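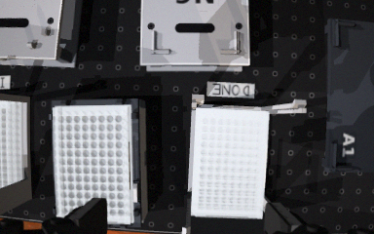 May 1, 2018

So I sat through all the closing credits of a movie on Saturday, every last second of them, and I've been thinking about credits ever since. I was the only one left in the row by the time the caterers came up. The usher had already started sweeping at the front and kept giving me a look like I was waiting for a secret scene. There was no secret scene. I just like credits.

I should explain that this goes way back. When I was a kid we had a stack of taped-off-TV movies, and the TV station always squashed the credits or chopped them off to talk about what was on next. It drove me nuts. I'd be sitting there trying to find out who played the bus driver and some cheerful voice would cut in about the late news. When the Duren opened near us – two screens, sticky floors, the best popcorn I've ever had – I found out you could see the whole thing, with the music, and I was hooked.

Opening credits are a different animal and I think we've mostly lost them. The movie I saw Saturday had a studio logo, another logo, a third logo (three! for a movie set almost completely in a kitchen!), and then we were straight into somebody frying eggs. The title didn't show up until 21 minutes in. I know because I looked at my watch, and yes, I'm the person who looks at a watch in a movie theater, sorry. By that point I'd forgotten we hadn't had one. It slammed onto the screen in huge white letters over a shot of a parking lot and a few people laughed.

I get why they do it. It feels bold, and it works great the first couple of times you see it. But I miss the old way, where you got a few minutes of music and names over a city street or a drawing or whatever, and you could finish your conversation and get your coat off and sort of sink down into the mood of the thing. A good title sequence is like the walk from the car to the party. I still remember the one for Hanell better than I remember Hanell. I couldn't tell you who stole the boat or why, but I can hum that tune all the way through, and I can picture the names sliding off the side of the screen one after another in that thin yellow lettering.

Which brings me to lettering! Can we please make it bigger? The end credits on Saturday were so tiny and so fast that I gave up on reading the visual effects people altogether. There must have been 400 names in that section and they went by like a train. Somebody worked nights for months and their mom is going to go to the theater and miss it because she blinked. I felt bad for the moms.

Older movies could do the whole cast and crew on a few cards and then it was "The End" and everybody went home. I watched Szalai again last week (on my laptop, in bed, with a cold) and the cast list at the end has 9 names on it. Nine! One of them is a dog. It stays up on the screen long enough to read it twice, and under it you get the faces again, each one turning to smile a little. I love that. I wish more movies brought the faces back at the end, especially when you've got six guys with the same beard and you spent two hours not sure which one was the brother.

My other favorite part is the songs. I know everything's searchable now and you can hold your phone up in the dark and have it tell you, but I've tried that and I got the wrong song and an angry shush. Waiting for the list is nicer. I've found loads of music that way, including the one that plays over the ferry ride in Tokier, which I then listened to every single morning for a month until I was asked to stop.

I did have one rule, which was that whoever I'm with gets to vote on staying. I've been outvoted a lot. There was a pretty bad evening last September when I made four people miss a bus so I could find out where a lighthouse was filmed, and then the credits just thanked "the people of the island" and didn't say which island. I bought the fries afterward.

Anyway, the kitchen movie was fine. A bit long in the middle, great soup. If you go, stay for the end, there's a credit for "egg wrangler" and I really want to know what the job interview was like. I might go see it again on a cheap night and try to catch the effects names this time, if I sit closer.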